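Boar bristle brush for 360 waves – Bristix or Manzano?

wavecheck_13
Been brushing since March with a cheap palm brush from the drugstore. Ready for a real one. Looking at the Bristix medium or the Manzano medium hard. Hair is coarse, low cut, 2 weeks since my last trim.

tapernfade
Bristix. I've had mine over a year and it still pulls fine. Medium is enough if you keep it low.

Sevus465
Disagree. Coarse hair needs the hard one once you start wolfing. Medium just slides over the top after week three. Get the Manzano.

tapernfade
He said low cut. A hard brush on a fresh cut scrapes your scalp up. I did that and had flakes for a month.

Sevus465
Then you were pressing too hard.

coltonbarber
Buy 2 brushes, a soft and a medium, and skip the hard one for now. Brush after a warm towel with a little pomade, then tie down. Wash your durags too – old grease goes right back on your hairline.

wavecheck_13
How do you all wash them? Mine are the silky kind and the ties keep knotting.

coltonbarber
Mesh bag, cold water, gentle cycle, hang dry. No softener.
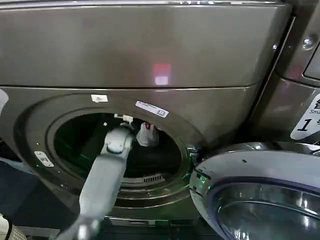 Front loader, door open

tapernfade
I do mine by hand in the sink. Machine wore out the seam on two of mine.

wavecheck_13
Going with the Bristix medium and a soft one. Will post progress at six weeks.

Sevus465
You'll be back for the Manzano.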